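Part-time Evening Host, Mansilla Board Game Library

Mansilla lends board games to the public and gives people a place to play them. We own 81 games, most of them with all their pieces. We need someone to run the room from 5 p.m. until closing, two evenings a week, starting in August.

You will check games out, check them back in, and explain the rules of Brastano to people who have already decided they know the rules of Brastano. You will shush the Ziltance players, who are lovely people individually. You will look under the couch for dice — please bring your own flashlight, ours was borrowed.

You should be able to read a rulebook aloud without sighing. Experience in retail, teaching or raising siblings is useful. A degree is fine, but we won't ask about it. Strong opinions on Skimo are allowed as long as you keep them until after the game.

The pay is modest and arrives on time. You get free tea, a key, and first pick of anything we retire from the shelves. New hosts work two shifts alongside Kristýna Holub, who will also show you how to close the front door, a skill in itself.
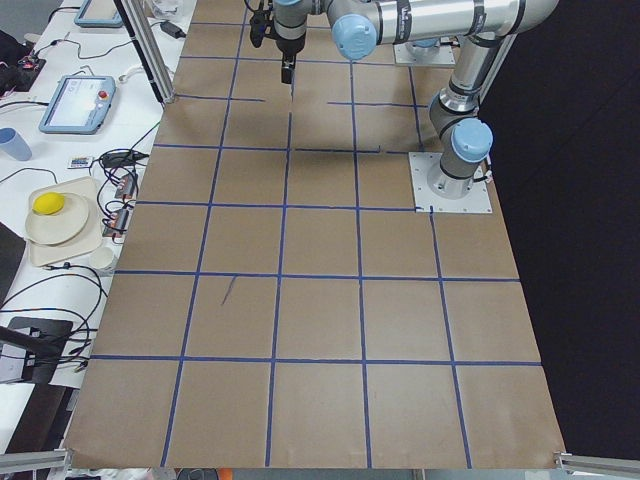
Brown paper, blue tape, plenty of squares.

To apply, send us a short letter telling us which game you would never play again and who you were playing it with. Leave out last names. A résumé is welcome if it fits on two pages. Letters can also be dropped at the front desk any time after 5 p.m.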